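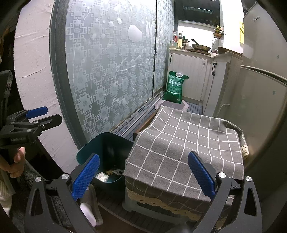
February 27, 2023. Kitchen waste notes, second month. Gera wants the scraps weighed before they go out, so the bin lives by the window from now on, next to the covered stool. Last time I wrote down 700 g for the whole day, but that included paper. Tissues count as paper even when they land in with the peelings, and there was one in the teal bin again, down near the bottom with a few yellowish bits. Take paper out first, then weigh. The frosted window stays shut during weighing because the scale drifts in a draft. I lost 17 g that way in January.

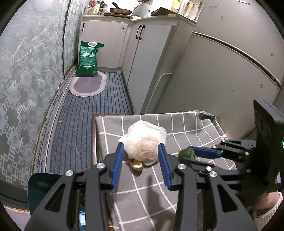
Sowmya Kulkarni

Vegetables get sorted on the checked cloth. Plastic bags go on the scale empty, and their weight comes off the total. I left the crumpled white one on the table until its contents were logged. Cut pieces, such as the brown one with the pale yellow face, go down as food and only move to scraps if they are thrown out. Same for the green piece.

To do: shake out the cloth, zero the scale with the 100 g weight, send the Kurtuluş sheet to Gera. Column 3 still has no heading.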